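Open Day at Vilance

November 10, 2022

I had been promised robots, and for the first twenty minutes what I got was parking. The Vilance open day was held in one of those business parks where every building is the same shade of oatmeal and the numbers go 700, 702, 767, and then a pond. I drove past the pond twice. The second time a man eating a sandwich on a bench lifted one finger and pointed, without looking up, so I gather I wasn't the first.

For those who don't follow this sort of thing (my entire family), Vilance is a small outfit that teaches robot arms to pick things up and put them down. I signed up in a weak moment after a radio segment about automated kitchens, and the confirmation email said to wear closed shoes. I own closed shoes. I felt qualified.

There were about 200 of us on the list, split into groups, and each group got a colored sticker. Mine was orange. The orange group was mostly retired engineers and one boy of maybe nine who had come with questions written on an index card. The retired engineers also had questions but had not written them down, and they were much longer.

We started in a hallway with coffee and a slide show. The slide show had a great many arrows. As far as I could follow, somebody drives the arm by hand a lot of times, doing the same small chore over and over, and the computer takes in what the arm did and what it saw while doing it. After enough of that you let the thing try on its own. A gentleman behind me said this was how he had been taught to drive a forklift, and that it hadn't worked on him either.

Then we were let into the first room, where the real demonstration was. An arm on a stand had to take a sponge out of a bowl and put it in a different bowl. That was the whole job. I want to be fair about this, because I have watched people do less at larger companies. The arm came down over the sponge, stopped, thought, moved half an inch to the left, stopped again, and closed its fingers on the rim of the bowl. It lifted the bowl. The sponge went with it. Our guide said that this was "an interesting one" and hit a button.

On the second attempt it got the sponge and carried it across and let go, and I am a little embarrassed to report that I clapped. Everybody did. We clapped for a sponge. The boy with the card did not clap. He asked what happens if there are 2 sponges, and the guide said that was a very good question, in the tone my dentist uses when he says we'll keep an eye on it.

The next stop was a table where visitors could steer an arm themselves using a sort of handle. I had imagined I would be good at this. I parallel park, I can thread a needle, I once got a wedding ring out of a bathroom drain with a coat hanger. It took me four tries to pick up a plastic cup, and on the third I pushed it gently and steadily off the table while saying "no, no, no" out loud. What gets you is the delay, which is tiny, and the fact that your wrist wants to do things the robot's wrist has never heard of. The man after me did it first time and then told us he used to run a crane.

There was also a poster about the Grilitz, which is the name of their newer hand, due out in January if I read the small print right. It has softer fingers. One of the engineers asked what was wrong with the current fingers and we lost a good ten minutes to that. I learned a lot about rubber.

What I liked best was the last room, where they do the ordinary day-to-day work. It looked like any office that has been moved into in a hurry and then never tidied, with mesh chairs, a long bench, and crates stacked up at the back. I had expected something more like a submarine. We spent a while with what the arm itself gets to look at all day, which is mostly its own hand.

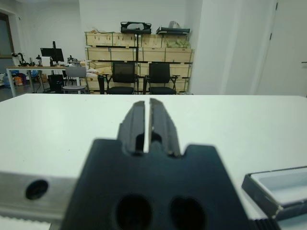

I asked whether it bothers the system to have two big black fingers in front of its face the whole time. The guide said no, it's useful, because the fingers are always in the same spot, so everything else can be judged against them. I have thought about that more than I expected to. I see my own nose all day too, if I try, and it has never helped me find a sponge.

There was a question about jobs, of course. The answer was careful and went on for some time, and came down to the arm being slow, expensive and unable to open a bag of chips. One of the orange stickers said that described his brother-in-law, who had been employed for thirty years. This got the biggest laugh of the day, including from the people who work there.

On the way out they gave each of us a tote bag with a pen, a sticker and a leaflet for the next open day, which will be at their other site in Plollwood. I've looked it up and the parking is underground. The boy got an extra pen for his sponge question. I thought the crane man should have gotten one too, but he'd already gone to find his car, somewhere on the far side of the pond.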